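Kitchen notebook, Kilness, July

Wednesday, 9:40 a.m. Coffee made by hand, by me, because the only machine in this building with seven joints and a salary's worth of compute behind it does not do coffee. It does stove. We are on week three of stove.

The question on the whiteboard is still Afiq's, in green marker, from the day the folks from Brandão came through: CAN IT DO CHORES YET. Somebody has added "define yet" underneath. Somebody else has added "define it." I've left both up.

Plan for today: one batch on the pot task in the rendered kitchen, 50 episodes, Jendlow weights from last night, no touching the reward halfway through. That last part is underlined because of what happened with the drawers.

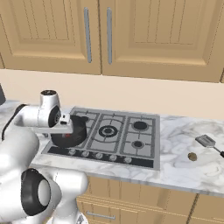 C. Garcia / kitchen bench, Kilness / entry continues from the drawer fiasco, see previous pages

10:15. Batch started. Task as written in the config: "pick up the pot and place it on the back left burner." A person hears that and is finished before the end of the sentence. For our purposes it comes apart into reach, rim grasp, lift, carry, lower, release, retreat, and I have a column for each. The retreat column exists on account of the episodes where everything was perfect until the arm left the premises and took the pot with it.

Rim grasp is still the only grasp that works at all. The fingers go over the wall of the pot and pinch, which is how you'd hold it if you had no idea pots get hot. Afiq says it's a reasonable policy for an agent that has no skin. I say the first time we do this at Dremside with real soup in the thing, we'll learn about tilt. The sim has no soup. I've asked for soup. Soup is apparently "on the roadmap."

Note for whoever picks this up: the spatula and the little brown disc are both distractors. The arm is supposed to leave them alone. I keep getting asked what the disc is. In the asset list it's a "cookie_02," and in my view that's generous.

11:05. First 10 back.
Seven placed. Two stalled with the pot in the air over the burner, very steady, waiting for something. One let go early and the pot landed on its base and stayed, so the scorer counted it as a success. I did not. Written in as a fail by hand, initialed. If a teenager put cookware away by dropping it from shoulder height and it happened to end up in the right spot, you wouldn't say he'd learned to put cookware away.

The stalls bother me more than the drop. I pulled the action trace on both. Target reached to within tolerance, gripper command sitting at 0.48 forever, threshold is 0.5. It wants to open its hand just slightly less than it takes to open its hand. I've had mornings like that.

11:30. Argument with Afiq over the partition. His position: any scorer a human overrides is no longer a scorer, it's an opinion with a spreadsheet. My position: the scorer only checks where the pot is at the end, so it's an opinion too, just a lazy one. We agreed to report both numbers. Then we argued about which one goes on the first slide.

12:20. Lunch. Washed my own bowl. Elapsed time 25 seconds, including finding the sponge, which had been moved. I timed it so I'd have a baseline and immediately felt bad about the whole field.

1:10 p.m. While the batch finishes on the other machine I'm going through the harder variant, the one with something inside the cookware that has to come out or go in. This is the one Brandão cares about. They run lunch kitchens, and they were extremely polite about the pot task. The woman who asked most of the questions wanted to know if it could take a thing out of a pan without being told which pan, where in the pan, or what thing. I said we were working toward that. She wrote down two words and I couldn't read them upside down.

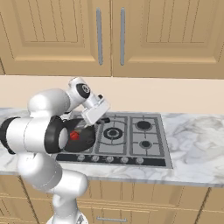 What makes the variant hard is mostly the arm. From the shoulder camera it blocks a good part of its own work at the exact moment it needs to see it, and the policy then does what I do when I lose my glasses: it carries on confidently from memory. With the pan where the training data had it, fine. Shift the pan two inches and the fingers go down where the food used to be.

We've got 1,858 demonstrations in the set for this variant, all teleoperated, and Afiq went through a chunk of them last night looking at approach direction. Nearly all come in from the same side. That's us. That's every operator in this lab being right-handed and wanting to get home. The policy has learned the task and also our posture. I suggested we recruit a left-handed person. Afiq pointed out that the controller is symmetrical and what we need is a person told to do it differently, and that this person could be me, starting after lunch. It was already after lunch.

1:50. Did 12 demonstrations from awkward angles. I am bad at this. In two of them I hit the grate, in one I picked up the pan by accident, and I've kept that one in a separate folder because it was the smoothest motion I produced all day.

Things I relearned while driving it:
 - you cannot feel the rim, so you go slow near the rim, so the policy learns that slow near the rim is the law
 - going in low means the wrist gets to the pan wall before the fingers get to anything
 - the small red object is harder than the large everything else. It has facets. Pinch it on two faces that aren't opposite and it squirts (sim word: "interpenetration resolved")
 - my own hand makes a pinching shape in the air while I do this, and it does not help

2:30. Batch done. Numbers, for the record:
Scorer says 38 of 50. I say 35 of 50. The three we differ on are all early releases, same as this morning's. Stalls: six. The rest are rim misses, which cluster when the pot starts with its handle pointed toward the base. Why that matters to a policy that never uses the handle is beyond me. Put it on the list.

So, can it do chores yet. Writing this out because Brandão want a paragraph by the end of the week and I'd like to have my bad version somewhere private first.

Moving one pot onto one burner, in a kitchen it has seen, with daylight that never changes and no cat: a bit better than two times in three. I'd call that a chore in the way that "lift your arm" is an exercise. It's in there somewhere. A person making dinner does maybe 200 moves like this and notices none of them. Chain even ten of ours together at 70 percent apiece and you get a finished dinner about three times in a hundred, and on the remaining nights there's a pot over the burner with an arm attached to it, thinking.

On the other hand (I'm trying to be fair, Afiq reads these) the same task in the spring was at zero. Flat zero, for a month. We celebrated when it touched the cooktop. And the shop-floor side is well ahead of us: the Dremside cell does the same bin-to-tray move all day, and the reason it works is that the bin, the tray and the lights are bolted down. If you bolted down my kitchen I'd probably be a better cook.

3:15. Afiq changed the gripper threshold to 0.45 while I was writing the above. Reran the six stalled seeds. Five of six now release. The sixth opens its hand, waits, and closes it again on the rim. He's pleased. I'm recording it as five and a mystery. Technically this is not touching the reward.

3:40. Started a short run of the variant on the new threshold, side camera this time so we get some idea of what the fingers are up to.

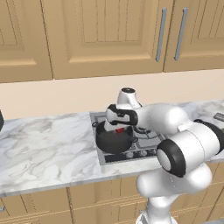 Red object variant, side camera: fingers in the pot, object between them.

4:05. Too few episodes to put a number on, so I'm not going to, even though I was asked for one twice. The new threshold does make it drop things sooner on the way up. Of course it does, we told it to let go more easily. Threshold probably wants to be per phase. Afiq says that's a hack. It is a hack. The pot task needs one value and the red thing needs another, and if there's a principled way of saying "hold on until you're there" I'd take it gladly.

Left for tomorrow:
 - handle-toward-base starts, render a few from overhead and look before theorizing
 - more off-side demonstrations, ideally by somebody who is not me
 - ask Dremside if we can borrow their release timing logs
 - mark early releases in the scorer (needs a velocity check at contact, Afiq has volunteered, I have it in writing here)
 - soup
 - the sponge was behind the kettle, please put it back on the sink

4:30. Seed six again, new weights, same behavior. Opens, waits, closes. Saved the trace under "reconsiders."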